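Open Day at the Pralorar Workshop

Visit report and photos by Syafiqah Wijaya

On 09/10/2025 our evening class was invited to the open day of Pralorar, a small group that teaches robots to do simple work with their hands. I study library service, and my classmates come from different fields, so most of us had never stood near a robot before. We were eight people in our group. The other visitors came from Lulmont, and there was also a couple who had seen the notice at the bakery and were only curious.

We were welcomed by Ju-won Jang, who is responsible for the demonstrations. He spoke for five minutes, not more, and then he said it is better to look than to listen. I liked this. He asked us only to keep our bags on our shoulders and to stay behind the tape on the floor. After that we were free to ask anything, and we did.

The work of the day was books. I did not expect it, and of course I was very happy, as I handle books four days a week in the reading room at Ibarra. I put my pictures from this part together on this page. Please ask me if you want the larger files.

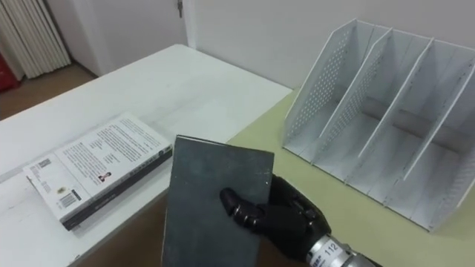

The hand has the dark hardcover nearly upright. 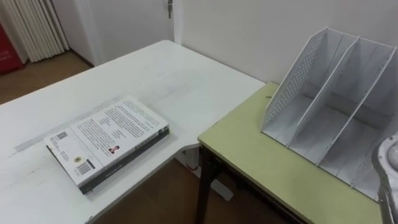

The paperback on the white desk, and the file organizer on the green table.

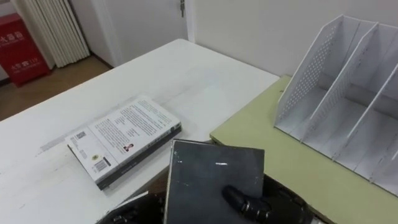 One finger rests on the cover of the hardcover.

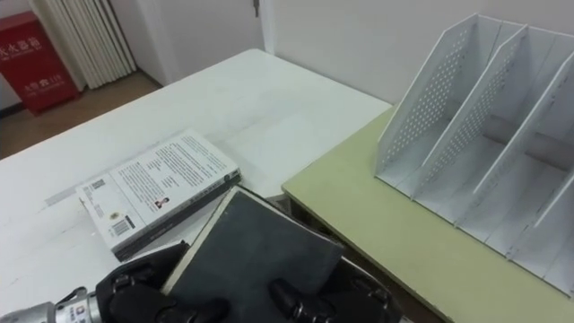
The same kind of hold from another moment, with the book tilted over the tables.

In my own work I am the person who repairs and shelves the returned books, and I have done it since March of last year. When we train a new helper, the first lesson is always how to take hold of a book. Many people pull it by the top of the spine, and after some months the spine is torn and the book comes to my repair box. So I looked at the fingers more than at anything else. In the third picture, the one where a finger presses on the lower part of the cover, the hold is low and on the flat side, and this is what I also teach. I told Mr. Jang about it and he wrote it down in his notebook. He said they had chosen this hold for the balance and had not thought about the spine at all.

I asked him also about thin books. For us these are the difficult ones, because they bend and slide down between the others, and a children's picture book is sometimes thinner than my finger. He answered that the group has a list of objects it wants to try, and that thin and soft books are on it but far down. A magazine is even further down. Somebody asked if the robot can read the title. He said that this was not a part of the present task.

The speed was another question. I can shelve roughly 60 books in an hour if they are already in order on the cart. I did not get a number from Pralorar to compare with mine, and Mr. Jang was open about it - he said they look first at whether the book is handled safely, and the time comes later. I think this is right also for people. My supervisor would maybe not agree with me.

After the books we had tea in the next room, and the Himullow team showed a short film about their project for sorting mail. I have no pictures from the film. The talk afterwards was the best part of the evening for some of my classmates, mostly about what kind of training a person needs for such a job. There are more ways into it than I had believed, and one of the technicians had been a piano tuner.

I want to thank Mr. Jang and his colleagues for their patience with our many questions, and our teacher for arranging the bus. If you were there and you have a good photo of the group at the entrance, please send it to me and I will add it at the end of this page. Mine is too dark to use - I had the lamp behind everybody.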